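A lamp for the white table

I have been putting off sorting out the light on my work table since we moved to Plonden. The ceiling light is behind me when I sit down, so in the evenings I work in my own shadow. In November that means from four o'clock onwards, and I do most of my mending and letter writing after tea.

The old lamp was a clamp one. It never liked this table, as the top is too thick for the jaws, and it slid round whenever I touched it. I gave it to Brigitta Nägeli, who has a thinner desk and no complaints so far. What I wanted instead was something with a base that would just stand there, in white, and not too wide.
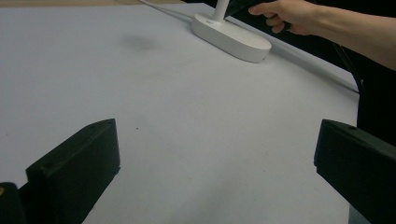 I cleared everything off before deciding where it should go. Pens, tape, the sewing tin and a pile of post all went on the bed, where they stayed until I wanted to sleep. I tried the lamp at the front first and kept knocking it with my elbow. Further back is better. I am right-handed, so the books say the light should come from the left, but I moved it over and back 3 times and couldn't tell much difference for writing. For sewing I could.

The cord was the next thing. I don't like one running across the part where I work, and the nearest socket is the one I also use for the radio. I looked at cable clips in Dunbar and came home without any – they all had sticky pads, and I have had paint come off with those before.

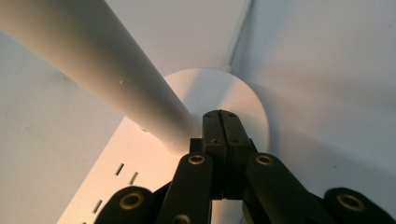 I also wanted to see how it was with the big light off. White things near a white wall do throw a lot of light back, and I may go for a softer bulb in the other room. My sister thinks the whole corner is too pale and wants me to get a coloured mat. I might, but I like being able to find a dropped pin.

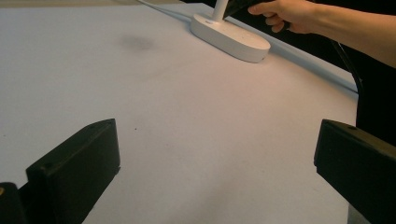
Cleaning is the price of a white top. Washing-up liquid and a damp cloth do for most marks, and bicarbonate of soda for tea. I haven't tried anything stronger.

The post has gone in a drawer for now. Next job is the chair, which squeaks.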